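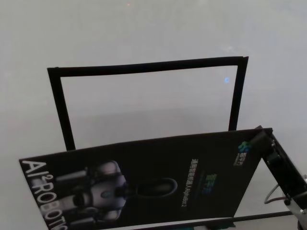

How long does it take to learn to cook one soup properly? Going on four winters, in my case, and I would still not serve it to anyone who grew up with it.

The soup is a sour fish soup, the kind with pineapple and tomato in it, and I first ate it at Loan Phùng's apartment in December, years back, when I'd moved to Tornar and knew one person, who was her. She made it on a weeknight while talking on the phone. I had two bowls and then, because I was raised badly, a third. I asked for the recipe on my way out the door, and she looked at me the way you'd look at someone who asked for the recipe for toast.

What I got, eventually, was a text message. It said fish, tamarind, pineapple, tomato, okra if they have it, the herbs, fish sauce, sugar, "until it's right."

I have since spent a good part of my adult life on those last three words.

My first attempt was gray. I don't know how you get gray out of a pot that has both tomato and pineapple in it, but I have a gift. I'd bought a block of tamarind and dropped the whole thing in, seeds and all, like a bath bomb. The result was so sour that my ears moved. I added sugar. Then I added fish sauce to fight the sugar, then water to fight everything, and by nine that night I had enough soup for a regiment that had done something wrong.

Mirjam Leitner, who lived downstairs and would eat nearly anything, took a jar of it and brought the jar back the next morning. It was still full. She had washed the outside. 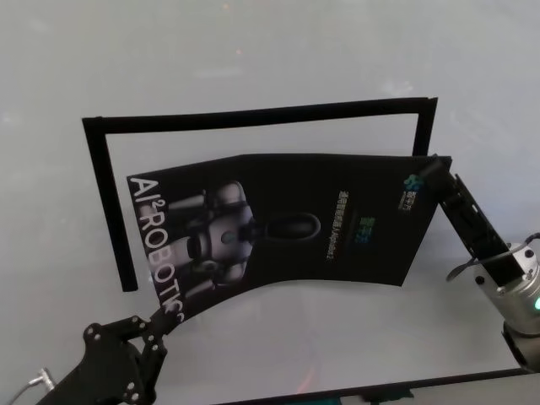
Do you have to use tamarind? You could use lime juice, and I did for most of the second winter, but it tastes thinner and a bit like a drink.

Tamarind has a brown, low kind of sourness that sits underneath the sweet instead of jumping on top of it. The trick, which is on the back of the package in 3 languages and which I managed to miss in all of them, is to soak a lump of it in hot water, mash it with a fork, and push it through a strainer. You keep what goes through. Then you add it by the spoonful and taste as you go, like a person with some sense.

The fish took me longer. I was buying fillets, since fillets don't look at you, and they fell to bits every time. Loan uses steaks cut across the bone, salts them, and gives them a minute or two in a hot pan before they go anywhere near the pot. She mentioned this in passing in year three. I said that wasn't in the text message. She said of course it wasn't, everybody knows that.

There was also the matter of the herbs. The text said "the herbs," with great confidence, as if there were only the one set. I worked my way through cilantro, then mint (a mistake), then regular basil from the supermarket (a bigger one, it tasted like pizza had wandered in). The one I wanted was rice paddy herb, which smells like cumin and lemon, and the only place near me that carries it is Cai, the grocery on the far side of the bus station. They get it in twice a week and it's gone by lunch. I've gotten up early for flights with less purpose.
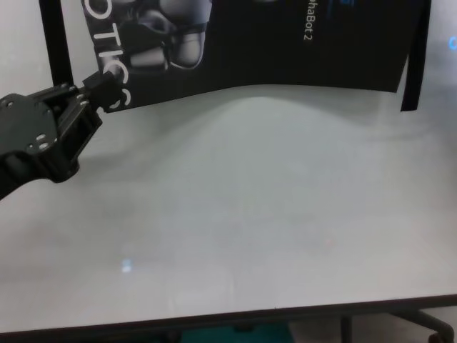

I should say something about the pot, too, because I blamed the pot for a while. I had talked myself into the idea that mine was too thin and that a heavy one from Kerex would fix everything. It cost more than I'll admit on a page my mother reads. It's a very nice pot. The soup I made in it tasted exactly like the soup I'd been making in the old one, only it stayed hot longer, so you had more time to think about it.

What did help was turning the heat down and putting things in later. Pineapple first, because it can take it. Tomatoes in wedges, near the end, so they're still wedges when you eat them. Okra after that, bean sprouts when the burner is already off. Herbs and fried garlic go on in the bowl. For years I'd been boiling it all together like laundry.

Last week I made it again and took a container over to Loan's. She ate it standing up at the counter – she does this with everything, it's no comment on the food – and said it needed sugar. So I put in a spoonful of sugar. She tried it again and said it needed fish sauce. We went back and forth like that for a while, and at some point she stopped giving instructions and got herself a proper bowl, so I shut up and got one too.

I asked whether it was right. She said it was a bit sweet, but her sister makes it sweet.

I have not met the sister. I'm told she lives out past Molluvach and comes down for the holidays, and that she has her own way of doing the garlic.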